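作業部屋ギャラリー:大判と筒

更新:5月24日

トップ / ギャラリー / 保管棚の記録 / お問い合わせ

はじめに

大判の紙ものを巻くか、平らのまま置くか。うちの共同作業部屋では、この話が二月からずっと片づいていません。きっかけは Fleltel ビルの上の階にあった平置きの棚を返すことになったことで、行き場のなくなった大判が20枚、下の部屋に降りてきました。試し刷りの残り、型紙、展示で一度使ったきりの台紙、何だったか誰も覚えていない無地のもの。平らのまま置ける場所は、下にはもうほとんどありません。

そこで「筒に入れればいい」という話になります。場所を取らない、折れない、立てておける、送るときもそのまま。たしかに筒の宣伝文句にはそう書いてあります。私はこれをあまり信用していません。信用していない人間がこのページを書いているので、そのつもりで読んでください。

ギャラリーと名乗っているわりに字が多いのは、前回のページで「写真だけでは何に困っているのか伝わらない」と言われたからです。

筒のこと

使っているのは主に Trosano の紙筒です。太いのと細いのがあり、細いほうが4本、太いほうはそのつど買い足しています。厚紙としてはしっかりしていて、肩にかけて電車に乗っても潰れません。そこは認めます。

認めたうえで言うと、筒が守ってくれるのは外からの力に対してだけです。中で紙がどうなっているかは別の話で、巻いて入れた紙は中で広がろうとして内壁に張りつきます。出すときに端をつまんで引くと、外側のひと巻きだけが動いて、その縁に細かい皺が入る。うちで傷んだ大判を調べると、運んでいる間の事故より、出し入れのときの傷のほうが多いです。もっとも、調べたといっても棚に戻すときに気づいたものを帳面に書いただけなので、統計のような顔はできません。

細い筒は特に困ります。口が狭いので、入れるためにきつく巻く。きつく巻くと癖が強くなる。癖が強いと、次に広げたとき四隅に重しが要る。重しの跡がつく。この順番で、前の展示の台紙が一枚だめになりました。

太い筒なら問題ないのかというと、今度は中で紙が遊びます。縦に立てておくと下の縁に重さがかかって、半年もすると縁がわずかに波打ってきます。薄紙を詰めれば動かない、と説明書にはあります。詰めました。動かなくなりましたが、取り出すときに薄紙のほうが先に抜けてきて、丸まったのが床に散らばるようになりました。

平置きのこと

では平置きが正しいのかというと、それも怪しいと思っています。

平置き派がよく持ち出すのが Tarigan の薄型ケースで、書類ばさみを大きくしたような二つ折りの板に紐がついたものです。よくできた品ですが、大きい。廊下で人とすれ違えません。扉を開けるときは一度床に立てる必要があり、立てた拍子に中身が下へずれます。ずれた紙の角が、折り目の側に当たって曲がる。筒なら起きない傷です。

それと、平置きというのは「いちばん上の一枚だけが見える」置き方でもあります。下のほうにあるものを出すには、上を全部どかさなければならない。どかす先の平らな場所があるなら、そもそも困っていないわけです。上の階の棚がうまくいっていたのは、引き出しが浅くて段数が多かったからで、平置きという考え方が優れていたからだとは、私には言い切れません。

ついでに書いておくと、平置きにしていた紙にも癖はついていました。引き出しの奥のほうで、片側だけ反っているのがありました。窓側か壁側かで違うのだと言う人もいますし、重ねる枚数だと言う人もいます。試していないので、どちらにも賛成しないでおきます。

作業中の大判

クリーム色の一枚と、筒が一本。筒は口のところが厚紙のような色で、胴は艶のある黒と焦げ茶のまだらです。向こうの床には白い箱と黒いケーブル。

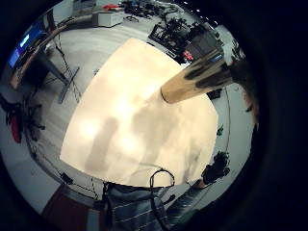
巻き癖は逆向きに巻き直してひと晩置けば抜けるのだから、筒を悪く言うのは手間を惜しんでいるだけではないか、という意見が読者の方から届いています。同じ方の続きによれば、逆巻きのときは紙を一枚当てて表を守り、留めるのは輪ゴムをやめて幅のある紙帯にする、それだけで十年は困っていないとのことでした。

十年と言われると弱いのですが、少し反論させてください。

逆巻きは私もやりました。薄手の紙なら、ひと晩でかなり素直になります。ところが厚手のものは、中央は平らになっても両端だけ反りが残ります。残ったところを直そうとしてもう少し長く逆巻きにすると、今度は裏向きの癖がつく。直したのか、新しく曲げたのか、自分でもよくわかりません。薄い板のように腰のあるものに至っては、巻くこと自体をすすめません。表面に何か塗ってあるものも同じで、丸めた内側に筋が入ることがあります。

それから、十年困っていないというのは、十年前に入れた紙を最近出してみた、という意味なのかどうか。出していない紙には、たしかに困りようがありません。失礼な言い方かもしれませんが、保管の話にはこの手の「困っていない」がずいぶん混ざっているように思います。紙帯で留めるという部分はそのとおりで、すぐ真似をしました。輪ゴムの跡は本当に消えません。

送り賃のこと

保管の話に送り賃が割り込んでくるのが、この件のややこしいところです。

展示先へ送る分について、Condudum に筒と平箱の両方で見積もりを頼みました。平箱は3,315円、筒は3,000円。差がこれだけしかないとは思っていませんでした。もっと開くものと聞いていたからです。「筒は安いから」と言って筒を選んでいた人には、ここで一度立ち止まってほしいです。平箱の空き箱を返送してもらうなら、また別にかかりますが、筒だって返してもらえば同じことです。

ただし見積書の隅に、長いものは扱いが変わることがある、という一行がありました。どのくらい長いと変わるのか尋ねたところ、現物を見てから、という返事です。こういう一行のある見積もりを、私は値段として数えたくありません。平箱のほうには書いてありませんでした。書いていないから変わらないのか、書き忘れたのかは、まだ確かめていません。

筒の利点として「宛名が貼りやすい」と書いている案内を見たことがありますが、丸いものに四角い紙を貼って貼りやすいわけがないと思います。うちでは剥がれかけた宛名を二度貼り直しました。荷札を紐で下げるほうがましです。

部屋のこと

大判を広げるには、広げるものより広い場所が要ります。当たり前ですが、毎回忘れます。

この部屋は机と画面と配線がもともと先にあって、紙はあとから来ました。だから紙のほうが遠慮するのが筋だという人もいます。机の上を片づけて広げればよいという人もいます。片づけた机の上のものは、どこかへ行きます。たいてい椅子の上に行って、次に床へ行きます。床に行ったものを避けながら大判を持って歩くのは、廊下で Tarigan のケースを持って歩くのとあまり変わりません。

一時期、壁に細い桟を打って大判を掛ける案がありました。洗濯物のように掛けておけば、巻かなくて済むし、机も要らない。見た目にも悪くなさそうで、私もこれには少し期待しました。ところが挟むところに跡がつきます。跡がつかない留め具というのも売っていますが、跡がつかない程度の力でしか挟まないので、重い紙は夜のうちに落ちます。朝、床の上で見つかります。桟の案はそこで止まっています。

配線については、床を這っているものを壁際に寄せようという話が何度か出ました。寄せれば床で広げられる、と。床で広げるのが紙にとってよいことかどうかは、また意見が分かれます。私は反対です。どれだけ掃いても、紙の裏には何かつきます。

いまのところの決めごと

決まったと言えるほど決まっていませんが、当面はこうしています。

薄いものは太い筒。紙を一枚当てて、ゆるく巻く。留めるのは紙帯。

厚いもの、腰のあるもの、表に何か塗ってあるものは巻かない。置き場がなければ、置き場ができるまで新しいものを作らない。これは評判が悪いです。

細い筒は送るときだけ使い、着いたらその日のうちに出してもらうよう一筆添える。守ってもらえているかは知りません。

筒には中身を書く。外から見て何が入っているかわからない筒を開けるのは、傷を一回増やすのと同じです。鉛筆で書くと艶のある筒では読めないので、口の近くに荷札をつけています。紙の蓋に書く案もありましたが、蓋はよく入れ替わります。実際、入れ替わりました。台紙と書いた蓋の下から型紙が出てきたときは、さすがに全員が黙りました。

乾燥剤は入れていません。入れたほうがよいと言う人と、紙が締まって割れると言う人がいて、どちらも自信がありそうなのですが、どちらも実物を見せてくれません。見せてもらえたら考えます。

よく来る問い合わせについて

Trosano の筒の艶のある外側は濡れても平気か、という質問がときどきあります。外側だけなら水滴は拭けます。継ぎ目と口は別で、そこは普通の厚紙と同じだと考えておいたほうがよいと思います。防水とは買ったときの紙にも書いてありませんでした。店の棚の札には書いてあったと教えてくれた方がいましたが、札は見ていないので何とも言えません。

余っている細い筒を譲ってほしいという連絡もありました。余っていません。

平箱の作り方を載せてほしいという要望については、いま試している形がまだ気に入っていないので、載せるのは先になります。角の合わせ方で中の広さが変わってしまい、ぴったり作ると紙が出しにくく、余裕を持たせると中で滑ります。筒について書いたのと同じ不満を、形を変えてもう一度書いているような気がしています。

巻き癖について別の経験をお持ちの方は、お問い合わせの欄からどうぞ。できれば紙の厚さと、巻いてから出すまでの期間を添えてください。期間の書いていない成功談は、申し訳ないのですが掲載を見送っています。

前のページ:上の階の引き出し
次のページ:準備中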